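Nisum Works Council, minutes of the September meeting
Present: packing, returns, maintenance, office. Apologies: night shift, asleep.
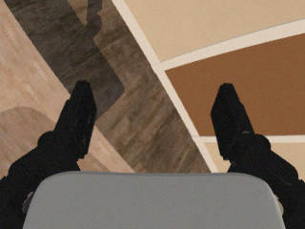 1. Previous minutes
Approved after the word "exciting" was struck from item 4.

2. Gripper cells in returns
The office reported that Gevden will install two cells in the returns hall before the winter peak. Until then the work goes on in simulation, where the grippers have no backlog and never meet a customer's handwriting. Returns asked whether the simulation includes wet cardboard. Maintenance will ask Gevden.

3. What changes for the people
The office stated that no jobs will be lost and that several will be "reshaped." Returns asked what shape. The office will bring a drawing.
Agreed so far:
- Sorters move to exceptions, meaning whatever the gripper drops, refuses or squeezes.
- Pay grade stays the same. Returns noted that the exceptions are the heavy ones and wants the grade looked at again.
- 22 people to be trained on the Losia control screen, in paid hours. The earlier proposal to do it over lunch was withdrawn.
- Pick rates per person will not be displayed on the wall next to the gripper's.

4. Target
The plan assumes 400 parcels per cell per shift. Packing asked who clears a jam at 4 a.m. The office said the jam would be escalated. Night shift, by note, asked to whom.

5. Nowicki conveyor
Still squeaks. Ticket 1629 remains open. Maintenance observed that it was also described as automation when it arrived.

6. Any other business
The microwave. Deferred.

Closed at 3:40 p.m. Next meeting in room 143, if the projector has been returned.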